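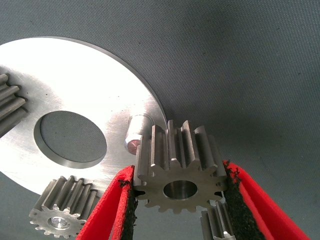

[Tekar缝纫] Re: 831型缝厚斜纹布老跳针,换807型会好吗?

发件人:Marcelino Arroyo
收件人:Tekar 缝纫邮件列表
日期:2020年10月30日

Ľubica Dvořáček 写道:
> 大家好,我加入列表不久,一直潜水。上个月收了一台 Fondura 831,想用来做几只背包和一条围裙,料子是比较厚的棉斜纹。
> 薄布缝得很漂亮,一到斜纹布就跳针,尤其是拐角和四层叠在一起的地方。面线张力从2试到6,没什么区别。针是机器带来的,型号看不清了。
> 有人跟我说831是家用机,力气不够,应该找一台807。807真的好那么多吗?还是我哪里弄错了?
> 另外,斜纹布裁出来总是有点歪,洗过以后裤腿会往一边拧(我给儿子做过一条,惨不忍睹)。这个有没有办法?
> 谢谢各位!
> Ľubica

Ľubica,欢迎欢迎!看到又有人在用831,我高兴得晚饭都没好好吃,赶紧来回信。我自己两台都有,831用了好多年,807是后来从亲戚的阁楼上抬下来的,所以这个问题我可以讲很久,你忍一忍。

先说换机器的事:先别换。807确实沉,飞轮也大,慢速过厚缝的时候手感很踏实,可它只有直线,压脚抬得也不比831高多少。你要做背包和围裙,831完全能胜任。我最重的一只帆布工具袋就是在831上做的,底部六层,靠手转飞轮一针一针过去,慢是慢,线迹很好看。

跳针的话,我第一个怀疑的就是那根针。型号看不清的旧针,直接扔掉吧!针尖只要有一点点钩,薄布上根本看不出来,到了密实的斜纹布上就原形毕露。换一根新的牛仔针,一般厚度用90号,四层以上换100号。装的时候注意831的针是平面朝后,一定要顶到头再拧螺丝,我当年就是差了那么一点没顶到底,整整折腾了一个周末。

换了针还跳,再看下面几处:

压脚压力。831左上方有个按钮,压到底是最紧。厚布在针往上走的时候会跟着针一起抬,线圈就张不开,梭尖自然钩不到。很多人卖机器之前会把它松开,买来的人又不知道有这个东西。

梭床里的毛絮。拆开用小刷子刷,刷完滴一滴缝纫机油,一滴就行。以前列表里有位朋友灌了半瓶,后来做的白衬衫全是黄点。

线。粗线配细针,线在针槽里走不动,也会跳。我现在做包都用 Vutura 的涤纶线,中等粗细,配90号刚刚好。棉线我也喜欢,不过容易起毛,留着做压明线吧。

拐角处还有一招:把一块折好的碎布垫在压脚后面,让压脚保持水平,再开始走第一针。压脚一翘,前几针多半要出问题。这块碎布我一直用橡皮筋绑在机头上,绑了好几年,已经磨得发亮了。

接下来讲斜纹布,这是我最爱聊的部分。

斜纹布之所以耐看,就在那一道一道的斜线上。纬线每过一行就错开一根经线,浮在面上的那一段比平纹长,所以同样粗细的纱,斜纹可以织得更密,摸起来还更软。坏处也在这儿:它的结构本身就偏向一边,下水之后纱线放松,整块布会顺着斜线的方向扭过去。你儿子那条裤子拧腿,手艺要负的责任其实很小。

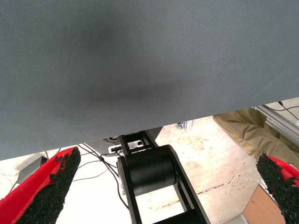

办法是裁之前先洗。我会用温水洗两遍,晾到半干就取下来,两个人各抓一个对角,往斜线的反方向拉,拉到布边和横丝成直角为止。一个人在家就用晾衣夹固定住一角,也能拉,就是样子有点滑稽。拉完平铺,用蒸汽熨斗压,上下提放,千万不要推着走,一推又歪回去了。

找横丝不要相信店里剪的那一刀。抽一根纬线出来,顺着抽出来的那道细缝剪,这才是真正的直。厚斜纹布抽线很费眼睛,我一般抽55厘米就断了,断了就沿着缝剪到断头的地方,再挑一根接着抽。听起来麻烦,其实放一张唱片的工夫就做完了,我还挺享受的。

裁的时候布要整个放在桌面上,别让它垂在桌边。垂下去的那一截会把上面的布往下带,剪出来的两条腿就不一样长。桌面太滑的话,先铺一层粗一点的布垫底,裁片就不会跑。我用的是一块旧呢子,深色的,画粉掉在上面很明显,拍一拍就干净了。 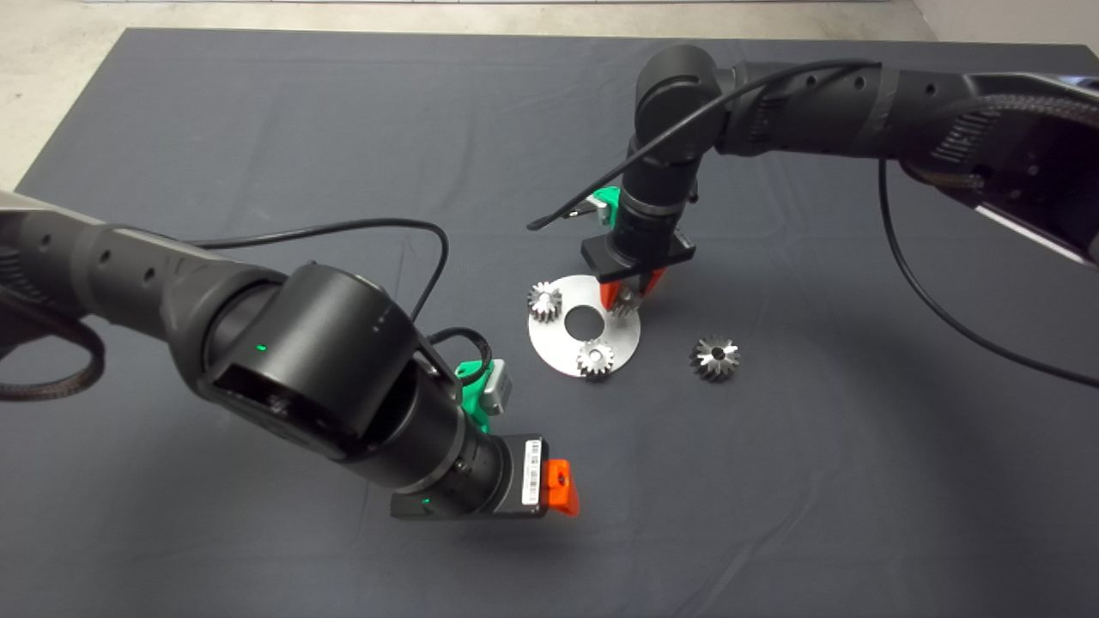

图:桌上铺好的深灰色布,略有细皱

还有一条跟方向有关:所有裁片朝同一个方向排。斜纹布光线一变颜色深浅就不同,前片朝上、后片朝下,缝起来像是两块料子。我做第一条围裙的时候为了省布,口袋倒着裁,挂在厨房里怎么看怎么别扭,后来索性拆下来重做了一只。费布就费一点吧。

弧线的地方(围裙的袖窿、背包的盖子)记得先走一道定型线,离毛边半厘米,针距调小。斜丝部分拿在手里翻几下就会变长,走过一道线之后就老实多了。背包带子要顺着经线裁,横着裁的带子背几个月会越来越长,我太太那只包现在快拍到膝盖了。

你问到张力,我再补一句。831的面线张力盘如果从2到6都没变化,有可能线根本没进盘里。穿线的时候压脚要抬起来,让两片盘松开,线拉进去以后再放下压脚,用手拽一下,应该能感觉到明显的阻力。要是放下压脚拽起来还是轻飘飘的,用一条对折的薄棉布在盘片之间来回拉几下,常常能带出一小段陈年线头。我从807里拉出来过一截大红色的,也不知道是哪年做什么留下的。

最后是齿轮。831打开顶盖能看见里面的传动部分,老油会变成琥珀一样的硬块,机器转起来发闷、过厚缝时没劲,很可能是它在作怪,跟力气大小没关系。拿吹风机低温吹软,牙签包一小块布慢慢擦,擦净再上新油。齿面上千万不要用钢丝球!如果你的机器转一圈有一下"咯噔",先记住那一下是在飞轮的哪个位置,写信来告诉我们,这样比较好判断。

零件方面,压脚和皮带我一直找 Ng 那家小店买,回信慢,但包得很仔细。他们有一种带滚轮的压脚,过厚斜纹特别顺,831和807都能装。不急着买,先把针换了再说。

你的背包打算做什么样式?要不要内衬?我手上有一个翻盖双肩包的纸样,是自己画的,十二月之前想重新描一遍,描好了可以寄你一份。列表里别的朋友要是也想做,举个手,我一次多描几张。

对了,试缝的时候请一定用同一块布的边角料,叠到你最厚的那个层数再试,两层试得再漂亮也说明不了四层的事。试完把正反两面拍下来发给大家看看,我对反面的线圈最感兴趣。

Marcelino

又及:翻盖包的纸样上我没加缝份,收到以后别直接剪,我上次寄给别人就忘了说。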